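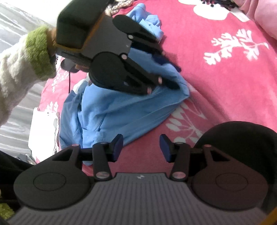 Page 2 of 17

About the Illby Cadet Drill and Athletics Program

The Illby program is a school-based cadet unit with its own drill team, color guard and intramural sports league. We are open to students in grades nine through twelve at Illby High School and the two smaller schools that share our district. Cadets take one class period a day in leadership and military history, and most of them also join at least one team after school.

Taking the class does not commit anyone to military service. Some of our graduates go on to ROTC in college or enlist. Most do neither.

How we are organized

Cadets are placed in flights of up to 24 students. Each flight elects a sergeant in September, and the instructors appoint the flight commander from the senior class. Flights drill together, compete against each other in the intramural league, and take turns with the morning and afternoon flag detail. The detail reports at 7:15 a.m. and again at the last bell.

Uniforms are issued at no charge and returned in May. Families pay for shoes and for dry cleaning. If either is a problem, speak to the program office and it will be handled privately.

Sports and competition

The intramural league runs basketball in the winter and volleyball in the spring. Every cadet on a roster plays in every game, and flights keep their own score books.

Our largest event is the Jover Cup, a basketball and drill meet we host each February in the main gym and the auxiliary gym. Visiting units play pool games in the morning and a single-elimination bracket after lunch. Drill teams perform between rounds, armed and unarmed divisions separately. A unit's basketball and drill results are added together for the cup standings, so a school with a strong color guard and an average basketball team can still place. Last season's meet drew 2,531 paid admissions, and the gate money covered buses for all of our away meets.

The Miettinen Run is held in October on the cross-country course behind the stadium. It is a team event. The clock stops when the last member of the flight crosses the line.

Travel

We attend some 17 away events a year, most of them within a few hours' drive. Cadets need a passing grade in every class to travel, checked on the morning before departure. Permission forms and medical forms are kept on file for the full school year and do not have to be turned in for each trip.

Facilities

Classes meet in the lower level of the Wemix Building, next to the bus loop. The drill pad is the paved area on the north side. Visitors should park in the stadium lot and sign in at the main office before walking over.

Joining

Students sign up during spring course selection. Transfer students may join at the start of either semester. No drill experience is expected, and new cadets learn basic movements during the first three weeks of class. Tryouts for the armed drill team are in April and are open to anyone who has completed one semester.

Continued on page 3: Awards and Ranks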